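**Bogdan build thread, 25/01/2019**

Bogdan has two arms on the table and both of them move when told to!! Long thread, I have a lot to get out of my system.

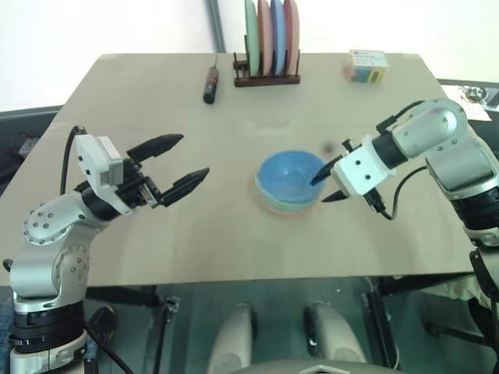 Someone in the replies wants to know why I'd bother with two arms for dishes when one arm that works would beat two that fight each other. Fair question, and they do fight each other. But have you ever tried to pull nested bowls apart one-handed? Go to your kitchen and try it, I'll wait.

---

Okay so the job, for anyone new: take the stack apart, bowl by bowl, and set each one down on its own. Plates come after. Plates are a whole different animal and I'm not ready to talk about plates.

---

The left gripper is going to hold the lower bowl by the rim, the right one takes the top one and lifts. On paper that's a two-line plan. In the code it's now 1,633 lines and I'm a bit ashamed of maybe half of them.

---

Most of that is the part where the arms are not allowed to hit each other. Each one gets a sort of bubble, and if the bubbles touch, everything stops dead. The trouble is that for this job the grippers HAVE to be close together. So the bubbles shrink near the stack and grow again on the way out.

---

Getting that shrinking to be smooth took me 3 evenings. The first version shrank in one jump, and the arms would creep up to the line, freeze, creep, freeze. Like two people trying to get through the same door.

---

Where it lives: Gutell, the shared workshop. I have the table by the wall until the end of the month, then I have to renew. If you've only ever built at home, I can't tell you how good it is to leave a thing clamped down overnight and find it in the same spot the next day.

---

(I started this at home in September, on a desk that wobbled. Every fast move, the desk moved too, and I spent ages tuning the controller for a problem that was really a bad desk. Check your table first. Please. Before you touch a single gain.)

---

The controller board is the Fleltik. It's cheap, it's picky about its power supply, and I love it. Both arms hang off one board, so they share a clock, and that made a huge difference. With two separate boards the right arm was always a hair behind and I kept blaming the motors.

---

Gripper fingers are on round 7. Round 6 was too thick at the tip to get between two rims. You want a finger that's thin at the end but doesn't bend when it squeezes, and those two wishes hate each other. The taper is where I ended up.

---

Somebody asked last week if I'd tried suction. Yes! It's great on flat things. On a curved bowl my cup kept leaking air, and then you're holding a bowl with hope. Went back to fingers and haven't missed it.

---

Cables. Ugh. Give the wrist cable more slack than you think it needs, then roll the wrist as far as it goes in both directions by hand and look at what the loop does. Mine used to catch on the wrist block at one end of the roll. A bigger loop fixed it – looks sloppier, works better.

---

And do the by-hand part with the power OFF. I know. I know you know. I also knew, and I still have a small blood blister.

---

The part I'm happiest about today is finding the rim. The code goes looking for the top edge of the top bowl, works out the middle, and picks a spot on the rim for the gripper to come down on. It used to pick a spot on the second bowl's rim every few tries and lift the lot.

---

What helped: bowls in different colors. I'd been testing with a stack that was all one color, like a person who enjoys suffering. Switched to cheap plastic ones in colors that don't look alike and the rim finding got good in one afternoon.

---

Yes, that's cheating a bit, your bowls at home might all be white. I'll go back to the single-color stack later. I want one thing working end to end before I make it hard again.

---

Today's score, since a few of you like numbers: 20 tries at lifting the top bowl. It came away clean in most of them. The bad ones were nearly all the same kind of bad, the second bowl sticking to the first and riding up a little before it drops.

---

The bowls stick because they nest so tightly. You pull straight up and you get that little vacuum. Humans wiggle. I never noticed I wiggle until I had to teach it to something.

---

So the next job is the wiggle!! Tip the wrist a few degrees, lift, tip back. I've got a rough version that runs in the simulator, and it looks like a dog shaking a shoe. Needs calming down.

---

Somebody mentioned the Grillness people do a flexible finger pad that might help with grip on wet rims. Has anybody here used one? I've only seen the listing. I'm running bare fingers for now and all my tests are on dry bowls, so wet is a total unknown.

---

Things I'd do differently if I started over:

- one board from day one
- table bolted or clamped before any tuning
- write the stop button code before the go button code

That last one I did in the wrong order and got away with it. Don't.

---

About the stop button. It's a big physical one that cuts motor power, on top of whatever the software does. The arms sag a bit when it's hit, so I keep my hands away from underneath. I still need a way to hold them up with the power cut, and that's probably brakes, and brakes are probably money.

---

Oh, and speed. People see a clip and say it's slow. It IS slow. I've got it capped way under what the arms can do and the cap stays on until the bubbles have gone a good long time without a surprise. I'm in no hurry, I have bowls for days.

---

A small thing that pleased me way too much: when the left arm has nothing to do, it used to just stop wherever it was, usually right in the way. Now it backs off and waits with its gripper open, ready for its turn. Four lines of code. It looks so polite.

---

A few of you asked for the code. I'll put it up when I've cleaned out the embarrassing parts – there's a function in there called `please_work_now` and it's called from two places.

---

What I can share now is the order I'd learn things in, if you're thinking of doing this yourself: get one joint to go where you say and stay there. Then one arm. Then one arm picking up a thing you don't care about. Only then buy the second arm. Two arms is way more than twice the work.

---

But also way more than twice the fun. The first time they both moved toward the same spot and didn't crash, I made a noise that turned heads at the other end of Gutell.

---

Plates, since I keep getting asked. The rack should be easier in one way, the plates stand up and there's a gap to get a finger into. Harder in another, because a plate swings if you pinch it off center. I think both arms will need to be on it. Haven't written a line yet.

---

Next post when the wiggle works, or when it throws a bowl, whichever comes first. If you've done anything with two arms in a tight space I'd love to hear how you handled the close-in part, mine still feels like tape and string.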